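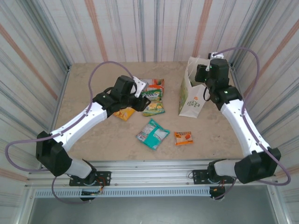
Figure 6.1. Two-arm cell with snack packets and a paper shopping bag on the table.

Chapter 6
Gathering Demonstrations

A learned controller is limited by the examples it was trained on. Chapter 5 treated the training step and took the data set as given. In this chapter we go back and ask how such a set is planned, recorded and checked.

We use the following terms. An episode is one attempt at a task, from the start signal to the stop signal. A demonstration is an episode in which a person supplies the motion. A record is everything stored for one episode: joint positions, gripper commands, camera streams and a text label for the task.

The running case is the Sustine set, a bagging task recorded on a cell of the type in Figure 6.1. The plan called for 300 accepted episodes. The team recorded 334 and rejected the remainder under the rules given in Section 6.4. Each record holds an outside view, which covers both arms and the tabletop, and a view from the gripper, as in Figure 6.2.

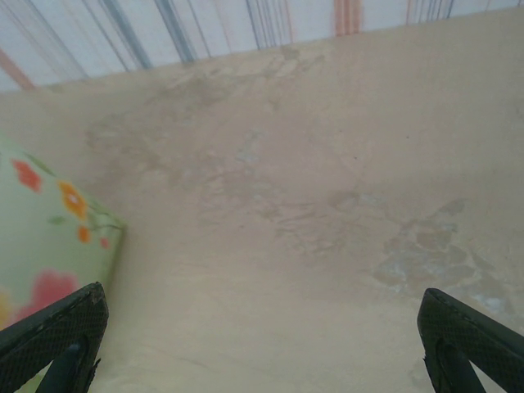

Privau Technical College, Department of Automation and Control

Figure 6.2. View from the gripper, fingers open.

The two views carry different information. The outside view fixes the layout of the goods and the pose of the arms, but an arm may hide part of an item. The gripper view shows the space between the fingers at close range and very little of the rest of the table. Objects near a finger may be blurred. A model given only one of these views has to infer what the other would have shown.

Section 6.1 covers the choice of start layouts. Section 6.2 deals with timing errors between streams. Readers who have completed Lab 2 may skip to Section 6.3.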